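Section 6. Hand check and wrist camera setup

Do this section after mounting the hands and again whenever a hand, wrist or cable has been removed. It applies to the Yeoh table cell with two arms. Arm mounting is covered in section 5.

Caution: Keep clear of the table while the arms are enabled. Press the stop button before reaching in to move an object.

6.1 Before you start

1. Stop both arms and lock out the controller.
2. Wipe the tabletop with a dry cloth. Glare on a dirty surface upsets the plate detection.
3. Check the two screws on the front of the right thumb block. Tighten by hand only.
4. Follow the cable over the right wrist. It must form a free loop with no kinks. Allow around 100 mm of slack.
5. Repeat the screw and cable check on the left hand.

6.2 Running the grip check

1. Set out the mug, the plate and both striped pumpkins. Keep the mug toward the back on the left.
2. Remove the lockout, enable the arms and load routine 1727 in Jotamby.
3. Park the left hand open at the near side of the table.
4. Run the right hand at slow speed. Watch that the fingers close over the top of the pumpkin and the thumb stays on the near side.
5. If the hand stalls, stop the arm and read the fault log. Fault 37 is a finger joint out of range. Home the hand and start again from step 3.

Note: Do not change grip force to clear a fault. Force values are set in section 8.

6.3 Checking the views

1. Open the head view and confirm that the mug, the plate and both hands can be seen.
2. Open the wrist view and confirm that the fingertips are in it. If they are not, loosen the camera bracket, turn it and retighten.
3. Save the settings under the cell name.

Head view, then wrist view last: 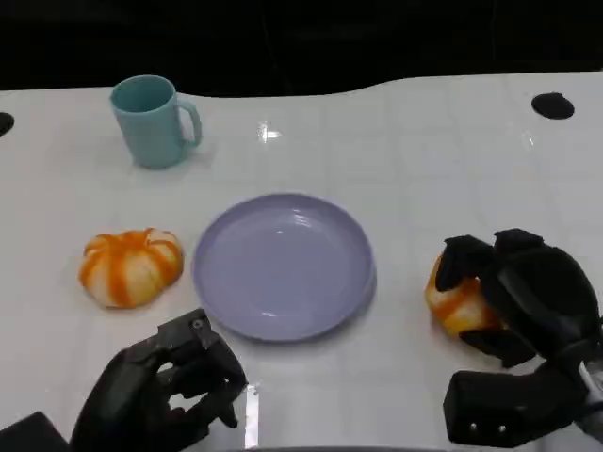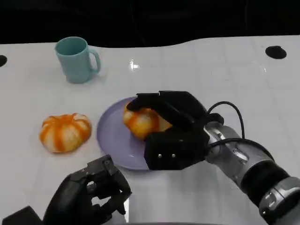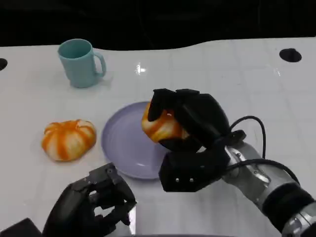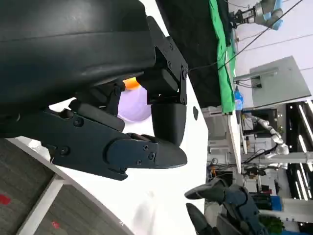

Gutel Robotics, Cell Support Department, Borkum
Manual revision 2, Sep 18, 2021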